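4 场边控制台与进攻计时钟的安装

本章适用于 Trakex 进攻计时系统的固定安装和临时安装。一套系统包含场边控制台一台、端区计时钟两台、无线中继器一台,以及选配的裁判振动腕带。第3章所述的场地勘查须在开始本章之前完成,勘查表上的中继器位置、取电点位置和两端端区的净距应已填写。

本章中的“主侧”指记录台所在一侧,“客侧”指对面一侧。“A端”指站在主侧面向场内时左手一端,“B端”指右手一端。全部标签、菜单和日志均沿用这一约定,现场不得改用球门编号或记分牌方位。

4.1 安装前的核对

1. 核对控制台底部铭牌上的型号后缀。后缀为 R 的控制台只能与后缀为 R 的计时钟配对,后缀为 T 的同理。混用时控制台可以开机,配对菜单中不会列出计时钟。

2. 核对两台计时钟的固件版本。按住侧面的 TEST 键五秒,屏面依次显示版本号和地址码。两台版本号必须一致。版本不一致时先执行第9章的升级步骤,不要先配对再升级。

3. 核对地址码。出厂时 A 端为 2,B 端为 3。地址码 1 保留给中继器,不得分配给计时钟。

4. 检查计时钟背面的防水塞。未使用的进线孔必须装有防水塞,塞体的胶圈应完全没入孔内。

5. 检查三脚支架的锁销。每条支腿一枚,共三枚,缺一不得使用。

注:选配的裁判腕带不在出厂配对清单内,须按4.6节单独登记。

注意:计时钟整机由两人搬运。搬运时手持两侧提手,不得抓握遮光檐。遮光檐变形后不在保修范围之内。

4.2 控制台的放置与接线

控制台应放在记录台上,正面朝向场内,操作员坐下后能同时看到两台计时钟。若记录台后方有看台,控制台与看台第一排之间应留出可供一人通行的通道。

1. 将控制台放平,展开底部两只前撑脚。

2. 将天线旋入背面标有 ANT 的接口,用手拧紧即可,不使用扳手。天线应竖直,不得贴靠金属围栏。

3. 将电源适配器的直流插头插入 DC IN,顺时针旋转插头外圈,听到卡位声为止。

4. 使用有线汽笛时,将汽笛线接入标有 HORN 的两位端子。端子不分极性。线芯剥出长度以端子侧面的刻度为准。

5. 使用记分牌联动时,将数据线接入标有 DATA 的接口。第三方记分牌须在第7章的兼容表中查到对应协议编号后方可接入。

6. 接通电源。控制台自检期间所有指示灯点亮,自检结束后仅 POWER 灯保持绿色。

7. 进入“系统”菜单,选择“场地”,输入场地名称。名称最多十二个汉字,保存后会写入每一场的日志文件头。

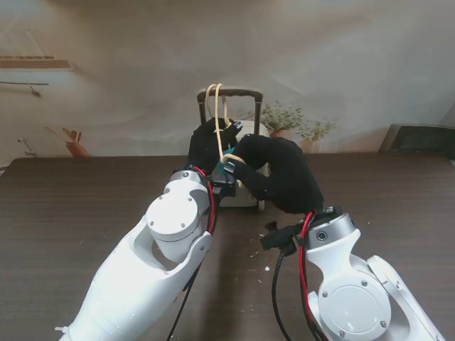

8. 返回主界面,确认右上角显示“未配对”。此时不要按启动键。未配对状态下按启动键会在日志中生成一条空记录,该记录只能由管理员删除。

注:控制台内置电池用于短时断电保护,不用于整场供电。断电后屏幕亮度自动降至最低一档,HORN 输出停止,计时继续。

注意:雨天使用须加装防雨罩。防雨罩的排水槽朝向操作员对侧。

4.3 端区计时钟的架设

两台计时钟分别架设在两端端线以外,中心对准球场纵向中线。架设位置须满足当地联赛对端线外障碍物净距的规定。规定与本手册不一致时,以联赛规定为准。

4.3.1 支架

1. 展开三条支腿,将中心拉杆压到底,插入三枚锁销。

2. 将一条支腿指向场外。另外两条支腿的连线应与端线平行。

3. 观察中心管上的水准泡。气泡偏出圆圈时,调整支腿末端的螺旋脚,先调偏低的一侧。

4. 在每条支腿上放置一只配重袋。配重袋装满后扎紧,袋口朝下。

5. 人工草皮场地须在螺旋脚下加垫片,不得使用地钉。天然草皮场地可使用地钉,钉入前应向场地管理方确认喷灌管线走向。

6. 在面向场内的支腿外侧套上防撞垫。防撞垫的搭扣应位于背面。

警告:阵风超过支架铭牌所标限值时,必须将计时钟降至最低位置或取下。比赛进行中由主裁判决定是否中断,操作员不得自行进入场内。

4.3.2 屏体

1. 由两人抬起计时钟,将背面滑槽对准中心管顶部的滑块,自上而下推入。

2. 拧紧滑槽两侧的蝶形螺母。拧紧后屏体不应有左右晃动。

3. 扣上安全链。安全链一端固定在屏体背面的吊环上,另一端绕过中心管后扣回。

4. 升高中心管。升到位后屏体下缘应高于站立球员的头盔顶部,站在四分卫位置应能看到全部数字。

5. 调整俯仰角。由一人站在50码线处观察,另一人调整。数字上下两段亮度一致时锁定。

6. 接入电源线。电源线沿背向场内的支腿下行,每隔一段用扎带固定,不得悬空跨越通道。

注:白天比赛前应把亮度设为“自动”。亮度传感器位于屏体右上角,遮光檐安装过低会盖住传感器,表现为屏面在强光下反而变暗。

4.3.3 供电

两台计时钟可以使用固定取电点,也可以使用便携电源。使用便携电源时,每台计时钟单独配一只,不得用一只电源向两端供电。便携电源标称容量应不低于 800 Wh。容量低于此值时,系统可以运行,但控制台会在每节开始前提示“电量余量不足”,该提示不能关闭。

便携电源应放在支架后方的地面上,进风口不得朝下。夏季使用时(如7月的午后训练赛)须放在遮阳罩内,遮阳罩两侧保持敞开。

4.4 中继器

控制台与任一计时钟之间有金属看台、转播车或升降平台遮挡时,应启用中继器。无遮挡的标准场地可以不启用,启用也不影响计时精度。

1. 将中继器固定在勘查表所记位置,天线朝上。

2. 接通电源,等待 LINK 灯由红色变为闪烁的黄色。

3. 在控制台进入“系统”菜单,选择“中继”,选择“添加”。

4. 按下中继器底部的凹陷按键一次。LINK 灯变为绿色即登记完成。

5. 在“中继”页面读取信号值。两端信号值均在三格以上为合格。

若信号值不合格,先升高中继器,再移动中继器,最后更换信道。出厂信道为 23。同一园区内有多块场地同时使用本系统时,各场地信道至少间隔两个编号,并在每块场地的控制台侧面贴上信道标签。

注意:不得在比赛进行中更换信道。更换期间两端计时钟会保持最后一次数值,外观与正常暂停相同,裁判无法分辨。

4.5 配对与地址确认

1. 依次接通 A 端、B 端计时钟的电源。屏面显示两条横杠。

2. 在控制台进入“设备”菜单,选择“搜索”。搜索结束后列出地址码 2 和地址码 3。

3. 选中地址码 2,按“识别”。A 端计时钟应闪烁,B 端应保持横杠。若闪烁的是 B 端,不要搬动屏体,在“设备”菜单内选择“互换两端”即可。

4. 选中地址码 3,重复上一步。

5. 按“全部确认”。主界面右上角由“未配对”变为“就绪”。

6. 按数值键输入 40,按启动键。两端数字应同步递减。由两名人员分别站在两端,听控制台操作员口令读数,两端读数不一致时按4.8节处理。

7. 按复位键。两端应同时回到设定值。

注:配对信息保存在控制台内,断电不丢失。更换控制台后须重新配对,更换电源适配器或天线不需要。

4.6 裁判振动腕带(选配)

腕带在进攻计时剩余五秒和归零时各振动一次。腕带不显示数字,不能代替端区计时钟。

1. 将腕带充满电。充电座指示灯熄灭为充满。

2. 在控制台进入“设备”菜单,选择“腕带”,选择“登记”。

3. 长按腕带侧键,直至连续振动两次后松开。

4. 在列表中为该腕带指定职位。可选职位为主裁判、后裁判和线裁判。一个职位只能指定一只腕带。

5. 按“试振”,由佩戴者口头确认。

腕带应佩戴在非持旗一侧的手腕上,表带松紧以不滑动为准。佩戴在袖外时振动感明显减弱,低温天气应佩戴在袖内。

注:腕带登记后,控制台日志会记录每次振动指令的发出时间,不记录佩戴者是否响应。判罚争议中不得以日志推定裁判已经获知归零。

4.7 计时参数

首次安装时须逐项设定下列参数。设定完成后由安装人员和记录台负责人共同核对,并在附表 D 上签字。

死球后自动计时:默认 40 秒。
行政性停止后计时:默认 25 秒。
每队每半场暂停次数:默认三次。
归零汽笛:默认关。联赛允许使用时方可打开。
剩余五秒闪烁:默认开。
半场两分钟提示:默认关。联赛采用两分钟警告时打开。
日志保留条数:默认 1,000 条。达到上限后从最早一条开始覆盖。

1. 进入“参数”菜单,输入四位管理密码。

2. 用方向键选择项目,用数值键修改,按确认键保存。未按确认键即退出的修改不会生效,控制台不另行提示。

3. 全部修改完成后选择“写入两端”。屏面短暂熄灭后恢复即为写入成功。

4. 选择“打印参数页”或“导出参数页”,将结果附在附表 D 之后。

青少年组别使用不同计时长度时,应另建参数组,不要直接修改默认组。最多可建立六个参数组。参数组的切换只能在主界面显示“就绪”时进行。
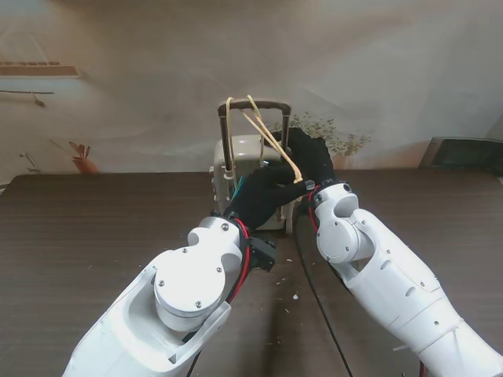
图4-6 木桌上竖立的米色小手提箱与两条白色机械臂

4.8 验收测试

验收测试在全部接线和参数设定完成后进行,由控制台操作员一人、两端观察员各一人完成。Ondale 球场验收时采用的人员分工见附表 E,可作为填写样式。

1. 启动测试。从 40 秒开始递减至零,连续三次。两端归零时刻应与控制台一致。

2. 复位测试。在任意时刻按复位键。两端应立即回到设定值,不得出现中间数字。

3. 切换测试。在递减过程中按“25”键。两端应跳至 25 并继续递减。

4. 暂停测试。按暂停键后等待一分钟,再按启动键。读数应从暂停时的数值继续。

5. 断电测试。拔下控制台电源适配器,确认计时继续。重新插入后确认 POWER 灯由黄转绿。

6. 单端失联测试。关闭 A 端计时钟电源。控制台应显示“A端离线”,B 端应继续递减。恢复 A 端电源后,A 端应自动追上当前数值。

7. 对 B 端重复上一步。

8. 视线测试。由一人先后站在两端10码线处,面向较远一端计时钟,口头报出数字。报数有误时返回4.3.2节重新调整俯仰角。

任一项不合格时,排除故障后从第1项重新开始,不得只补做不合格项。

4.8.1 常见异常

两端读数相差一秒:控制台与某一端之间信号值偏低。检查天线是否竖直,检查中继器 LINK 灯。信号值合格而差值仍存在时,重新执行4.5节。

屏面个别笔段不亮:按 TEST 键进入全亮状态,记录不亮笔段的位置。笔段不可现场更换,须返修。

控制台显示 E14:两台控制台使用了同一信道。关闭其中一台,更换信道后重新开机。

控制台显示 E21:参数组未写入两端。返回“参数”菜单执行“写入两端”。

按键无响应:检查左侧锁定拨杆。拨杆处于 LOCK 位置时,除电源键外的按键均不响应。

腕带不振动:检查腕带电量,再检查职位是否重复指定。更换充电座不能解决此问题。

4.9 操作员交接

安装人员应在验收当天向操作员完成交接。交接内容包括开关机顺序、复位键与“25”键的区别、离线提示的处理,以及人工计时的启用条件。

开机顺序:中继器,A 端计时钟,B 端计时钟,控制台。
关机顺序:控制台,B 端计时钟,A 端计时钟,中继器。

1. 操作员在安装人员旁观下独立完成一次开机。

2. 操作员跟随一节训练赛完成实际操作,安装人员不代为按键。

3. 安装人员随机关闭一端计时钟,操作员应在下一次死球前通知主裁判。

4. 双方在附表 D 的交接栏签字。

若两端计时钟同时失效,由后裁判改用场上手表计时,剩余十秒时举手示意。控制台此时应停止操作并保持通电,以便保留日志。在主裁判宣布恢复使用之前,不得重新启动任何一端,包括已恢复显示的一端。

4.10 拆除与存放

临时安装应在赛后拆除。固定安装在赛季结束后取下屏体,支架基座可保留在原位,基座上须加盖。

1. 按4.9节顺序关机,拔下全部电源线。

2. 降下中心管,解开安全链,松开蝶形螺母,由两人取下屏体。

3. 用软布擦净屏面。不使用含酒精的清洁剂。

4. 取下配重袋,拔出锁销,收拢支腿。锁销放回支架管内的插槽。

5. 将屏体正面朝向箱体衬垫放入运输箱,遮光檐单独放置。

6. 控制台的内置电池应充至半满后存放。存放超过三个月时重新充电一次。

注意:屏体受潮后不得直接装箱。应在室内敞开放置至进线孔周围无水迹。

4.11 记录表填写说明

附表 D 一式两份,一份留在控制台箱盖内侧的文件袋,一份交联赛存档。手写更正须在更正处签名,不得使用涂改液。

“安装人”栏填写实际操作屏体和支架的人员姓名。“核对人”栏不得与“安装人”相同。填写样式如下:

安装人:Vojtěch Hrubý
核对人:Danica Gajdoš
控制台操作员:Berenice Ayala
场地:Ondale
信道:23
中继器:启用
腕带:主裁判、后裁判
参数组:默认
验收结果:合格
备注:B端防撞垫搭扣已更换

更换控制台、更换任一屏体或修改信道后,须重新填写整张表格。仅更换配重袋、防撞垫、扎带等附件时,在备注栏追加一行即可。

下一章为赛中操作。记分牌联动的协议编号和接线图见第7章。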